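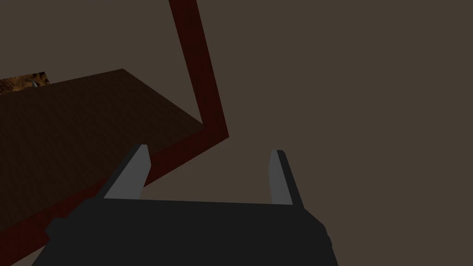

*A robot gripper with two fingers, drawn by a computer.*

# Is a Free Game Really Free?

You find a game called Clillora. The button says FREE in big letters, and you can start playing in a minute. Great! But Gravard, the company that makes it, has to pay artists and programmers. Where does the money come from?

Some of it comes from ads. The rest comes from things you can buy inside the game, like hats, pets and shiny swords. Most players never buy any. A few buy a lot.

## The trouble with gems

Clillora doesn't sell hats for dollars. It sells gems for dollars, and then hats for gems. Gravard says gems are "more fun." Maybe so. They also make it hard to tell what a hat costs.

Say the dragon hat costs 907 gems. Gems come in one size of bag, with 572 in it. One bag isn't enough, so you need 2.
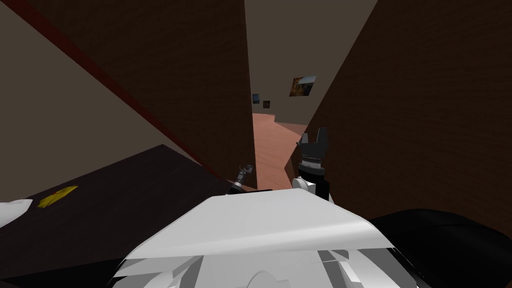

Now you have 1,144 gems. You buy the hat and have 237 left over. That won't get you another hat, but it feels like a waste to leave them sitting there. So you might start thinking about one more bag. Do you think the bag was made that size by accident? I have my doubts.

## Hurry, hurry!

There's a clock next to the dragon hat. It says the hat will be gone in two hours. When a clock is running, people think less and tap more. Grown-ups do it too.

Be careful about believing the clock. A "last chance" hat can come back in October with a new ribbon on it. A picture of a hat doesn't run out the way real hats in a store do - the company can make as many as it likes.

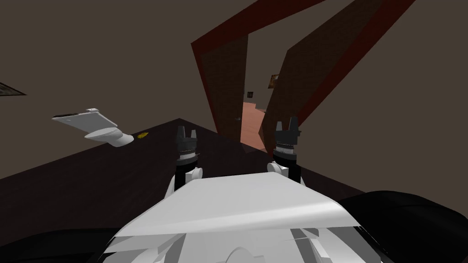 But my friends all have the hat, one reader wrote, and I look like a beginner without it. That's a fair point, and it can feel rotten. Still, check whether it's true. Is it all your friends, or is it the two who talk about it most? And does the hat help you jump higher? In Clillora, it doesn't.

## Mystery boxes

A mystery box is even trickier. You pay first and find out later what you got. The game may say you can win "up to" a golden pet. Those little words, "up to," can also mean a plain gray sock.

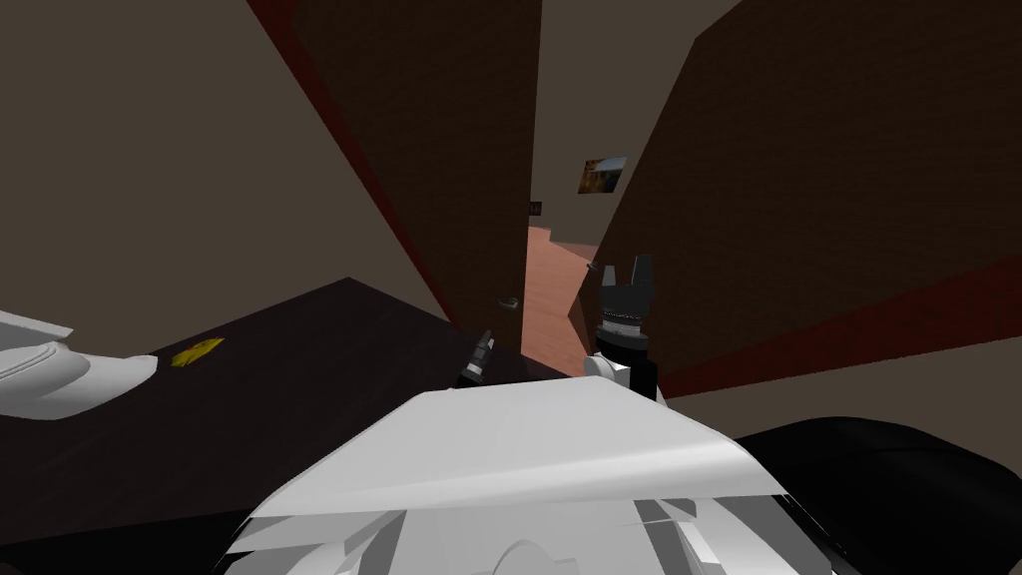

Another reader asked whether opening more boxes makes you luckier. Usually not. If each box is a fresh draw, the next one doesn't know or care how many socks you already have. Some games do promise a prize after a certain number of boxes. Ask a grown-up to help you find that rule, and work out the price in real money before you believe it's a good deal.

You can still enjoy a free game. Turn the gems back into dollars, wait until the next day, and ask before you tap "buy."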